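Home Rooms Rates FAQ Find Us Book

Questions we get asked a lot

Welcome, and thank you for thinking of staying with us at Skov House in Sarnville! Elmarie and I answer the phone ourselves, so you're always free to call, but these are the things people ask most and it may save you a few minutes.

What time can I check in?

Any time from 3 in the afternoon. If your train gets into Posbridge earlier than that, come on over and leave your bags in the front hall – there's usually coffee on, and you're welcome to sit in the garden until your room is ready. Checkout is at 11, though we're pretty easygoing about it in the winter months.

Are the beds soft or firm?

Somewhere in the middle, I'd say, leaning toward firm. We replaced every mattress in January after a good deal of lying down in showrooms (Elmarie took it very seriously). If you like things softer, tell us when you book and we'll put a topper on before you get here.
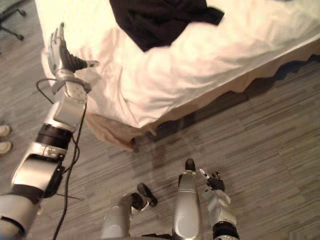 Extra pillows and blankets are kept in the hall closet upstairs, and you don't need to ask before helping yourself. We have feather and non-feather pillows, so if you have allergies please mention it and we'll make up your room with the right kind.

How often do you change the sheets?

For every new guest, of course, and every third day during a longer stay. If you'd like it done sooner, just leave a note on the door.

Do you take pets?

One well-behaved dog per room, for a flat $42 per stay. We're sorry to say no to cats, but our own cat, Ukis, has strong feelings about it.

Is breakfast included?

Yes, it is, from 7 to 10. Lindiwe does the baking and can manage gluten-free or vegan if she hears about it the day before.

What if I have to cancel?

Let us know a week ahead and you'll get everything back. After that we keep the first night, but do call us if something has gone wrong at home and we'll try to move your dates instead.

– Thabiso Potgieter and Elmarie Nel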